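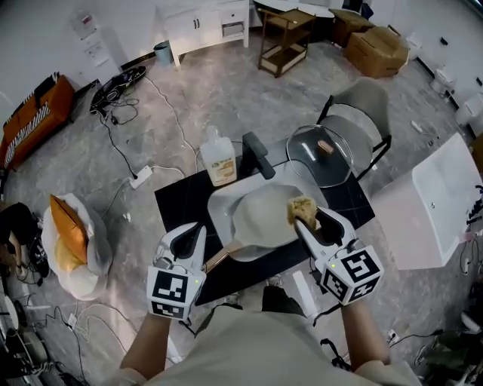
Call for Participants: The Pernatley Shared Kitchen Supper Season

Pernatley is looking for people who like to cook for a crowd, or who have always wanted to try. Our supper season starts in December, and we need home cooks, servers and a few cheerful people at the sink to help us put a hot meal on the table for anyone in the neighborhood who wants one. You don't need restaurant experience. If you can follow a recipe and don't mind chopping a lot of onions, we would love to hear from you!

What the season is

Each supper is one big shared meal, cooked in the afternoon and served in the early evening at long tables in the Karppinen building. There is one menu a night, with a meatless version of every main dish, and people pay what they can. Last season we served 742 meals, and the soup nights filled up so fast that we had people eating on the stairs (very happily, I should say). This year we have a bigger dining room and a second oven, so we can finally do roasts and baked pasta without starting at breakfast time.

The menus come from the people who cook. Last year that gave us a Karelian stew that simmered all day, a huge pan of cornbread that was gone before the chili came out, and a lentil dish that three different tables asked to take home. If your family has a recipe that feeds a lot of people and you've never had an excuse to make it, bring it along. We'll help you scale it up and work out the shopping.

Who we are looking for

Lead cooks – 12 places. You choose a menu, write the shopping list with us and run the kitchen for at least two suppers. Lead cooks get an ingredient budget of $300 per supper, which goes further than you'd think with dried beans, root vegetables and a decent butcher.

Kitchen helpers. You peel, chop, stir and taste under a lead cook. This is the best way to learn if you've only ever cooked for a couple of people, and plenty of last year's helpers are coming back as leads.

Servers and hosts. You set the tables, carry plates, refill the water and sit down for a chat when there's a gap. Please be comfortable on your feet for the evening.

Dish crew. Pots and pans mostly, plus whatever won't fit in the machine. The dish crew picks the music, and they guard that right fiercely. Crew members eat first.

Bakers. If you would rather work at home, we also need bread and simple desserts dropped off on supper days. Ask us about labeling before your first batch.

What you get

Helpers, servers, bakers and dish crew take part on an unpaid basis. Lead cooks receive a $400 stipend for the season, paid after their second supper. Everyone eats, everyone gets a share of the leftovers, and everyone is welcome at our free food safety class, which is required for anyone handling food and good fun besides. You'll also get a copy of the recipe booklet we put together each spring, with your name next to your dish if you've contributed one.

We'd especially like to hear from people who cook food we haven't served yet. We had no West African dishes last year, and nothing from the Philippines, and several guests asked for both.

Practical details

Cooks and helpers arrive at 1:30 p.m. and are usually finished by 6. Servers come at 4:30 and stay through cleanup. You can sign up for one supper or for the whole season, but please give us three days' notice if you need to drop out.

Participants must be 16 or older, and anyone under 18 needs a signed form from a parent or guardian. Closed-toe shoes, hair tied back, no dangling sleeves. We have aprons in all sizes. The kitchen is on the ground floor with step-free access from the parking lot, and one of the work counters can be lowered for seated cooking. Tell us about any allergies on the sign-up form so that we can plan which nights suit you.

Two local suppliers are helping us again this season: Ultutero is providing flour and oats, and Fistov is lending us soup kettles large enough to bathe a dog in.

How to take part

Pick up a form at the front desk of the Karppinen building or ask for one by email through the contact page. Tell us which role you'd like, which evenings you're usually free, and one dish you enjoy making for other people. If you're applying as a lead cook, add a rough menu with a main, a side and something sweet. It doesn't have to be fancy – one of our most popular nights was baked potatoes.

Forms are due by 21st September. Kaisu Nieminen, our supper coordinator, reads every one and will call lead cook applicants to talk over their menus. Everyone else will hear from us by email with a date for the first get-together, where there will be coffee, cinnamon rolls and a tour of the pantry.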